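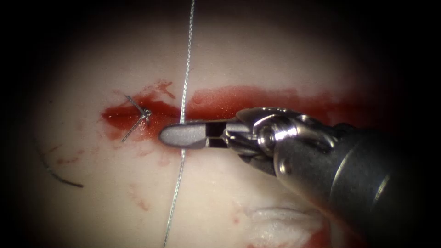 Pads, thread and a lot of red: an afternoon with Thaddeus Wojcik

Thaddeus Wojcik answers the door with his sleeves rolled up and red on both wrists. "Dye," he says, before hello. "Come in, don't lean on anything."

The workshop is one long room over a tile store. Sinks at one end, shelves at the other, trays in between. He makes suture pads, the soft slabs people practice stitching on before anyone lets them near a patient. Sells them under the name Ondwood. Been at it full time for 3 years, part time before that, and he talks like he's got something in the oven. He does, as it happens. A batch of molds is drying and the timer goes off twice while I'm there.

First question is the obvious one. Why bother making it bloody?

"Because clean pads teach you to sew clean pads," he says. "You get a student who does beautiful work on a plain pad. Then you put some red on it and they slow way down. Can't find the edge. The shine throws them."

He likes the red uneven. Deep and glossy in one place, smeared out thin in another. He has no patience for a neat painted line. "A line tells you where to go. I don't want to tell them. Look for it."

It goes on with a brush, then a rag, then his thumb. The thumb is the part he can't teach, he says. He tried to train a helper last year and every pad came out looking like a flag.

The color took the longest. Early ones dried brown. Then there was a pink period he would rather not discuss. The mix he uses now is his fourth or fifth, he keeps it in jars marked Gunda, after the street where he grew up, and no I can't have the recipe.

And the pad itself? Pale, smooth, no printed skin texture. That was a fight with his old business partner, who wanted pores and little hairs.

"Hairs! On a thing you're going to throw out by supper." He's laughing but he means it. "Smooth shows you everything. You pull too hard, it puckers, you see it right away. Put a texture on there and you can hide alot of bad stitching."

A pad takes around a day start to finish, most of that waiting. He pours 20 at a time. The last big order was 300, for a training program, and he says he didn't sleep properly that whole December.

We get to thread. He has opinions on thread. He likes a braided one for practice, something fine and gray with a bit of glint in it.

"Braid you can see. It catches the light. It also drags a little going through, and I want them to feel that." He pulls a length off the spool and holds it under the lamp, lets it curl. "See, it never lies straight. People fight it. Don't fight it, let it hang across the cut and work from where it is."

What about black? Easier to see, surely. He shrugs. On a pale pad, sure. Over wet red under a bright light he'd take the silver - he's tried both, many times.

Light is the other thing. He checks every batch under one strong lamp with the rest of the room dark, blinds down, ceiling lights off. He does this for me. The pad goes bright, the corners of the bench disappear. Suddenly the red looks a good deal worse than it did a minute ago.

"There. Now you believe it," he says. "In here with the window open it's craft supplies."

Metal complicates it, he adds. Polished steel picks up the color underneath, so the red turns up in the instrument too, small spots of it. New people stare at the reflection. He thinks they should get that out of there system early.

Does he stitch himself? A bit. Badly, by his own account. He shows me a practice pad of his from the first year, numbered 115 on the back in marker, and the stitches wander off like a kid's shoelace. He keeps it on the shelf over the sink.

Timer again. He's up, gloves on, talking over his shoulder about a bigger size he wants to try, thicker at one end, maybe two layers. Hasn't got the mold right. "Ask me in the spring," he says, and then the oven door is open and he can't hear me anyway.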